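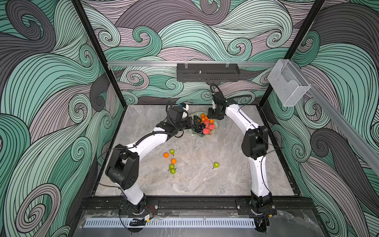 Re: How to stop fruit going off so fast in a shared kitchen?

Home | Forums | Kitchen & Larder | New posts | Search | Log in

hauwa_b wrote:
Good evening to all. I share a kitchen with two other people and we buy fruit every Thursday. By Monday half of it is soft. We keep everything together in one glass bowl on the worktop. English is my third language, so please excuse my mistakes. My question is simple: must I put all the fruit in the fridge, or only some?

kershaw_nat wrote:
Only some. Apples, grapes and berries in the fridge. Bananas never, the skins go black. Also take the bananas out of the bowl, they ripen everything beside them.

Nnamdi U wrote:
I don't agree about never. A ripe banana in the fridge has an ugly skin but the inside is fine for days. I do it all the time.

kershaw_nat wrote:
Fine, but who wants to pick up a black banana? My kids won't touch them.

hauwa_b wrote:
Thank you both. My housemates will also not touch a black banana, I am afraid. What about peaches? We paid 58 pence each for them in September and lost four.

nest_llew wrote:
Peaches on the worktop until they give a little near the stem, then fridge, then eat them within a couple of days. And don't wash anything until you eat it. I had a Veleck fruit box with a vent in the lid and it was no better than a paper bag, so save your money.

Ibrahim Amadi wrote:
I must disagree with Nest about washing. I wash berries in water with a little vinegar, dry them very well on a towel and they last longer than unwashed ones. The drying is the important part – if you are lazy with it, you will have mould the next day.

nest_llew wrote:
Tried it, got mush. Perhaps I am the lazy one.

hauwa_b wrote:
I will try one half washed and one half not washed, and I will write again. The bananas have moved to a hook already.

Page 1 of 1 | 16 replies hidden by your filter settings

We use cookies to remember your login. By staying on this site you accept them.

Contact us | © Umska Forums | Back to top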